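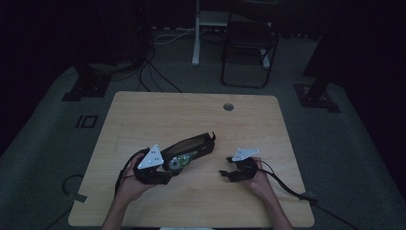 Notebook, Friday, after lunch

Glasses cases again, and I'm glad of it, because I find I like working on small hinged things more than I expected to when Janaka Dewan handed me the box. Today was the black one with the olive-brown lining. It's a long, narrow case and a nice thing to have on the bench, though the lining picks up every bit of lint in the building (I had the sticky roller out twice).

Spent the first part of the session just opening and closing it to get a feel for the lid. It's easy for the first half of the travel, then there's a point where the spring takes over and the lid wants to go the rest of the way by itself. Closing is the same in reverse, and it shuts with a snap you can hear across the room. Our older Cidivow case, the one from 2019, has gone soft in the hinge and hardly snaps at all now. I did 10 openings on each and wrote them up on the Morkden sheet, page 18, under the sunglasses pouches.

Things I want to remember. The case slides on the wood if you push at one end of it, so start from the middle of the table and leave yourself room on both sides. Lying at a slant suits me much better than square to the edge, my wrists are happier and I can see into the lining. Keep clear of the grommet hole, I lost a lens cloth down it on the Janham job and had to crawl under to get it back, which was good exercise I suppose.

Janaka thinks we should be folding the cloth in thirds before it goes in the case. I still say halves. We tried both with the Gazi cloth, and thirds left a lump at the hinge end that kept the lid from shutting flat, but Janaka folds neater than I do and may well be right, so let's do it again with fresh hands on another day.

Still to do: find the tag for case 433, ask whether the spare frames ever came back from upstairs, buy lint roller refills (the wide ones please, the narrow ones are useless). Put the case away open so the lining can air a bit.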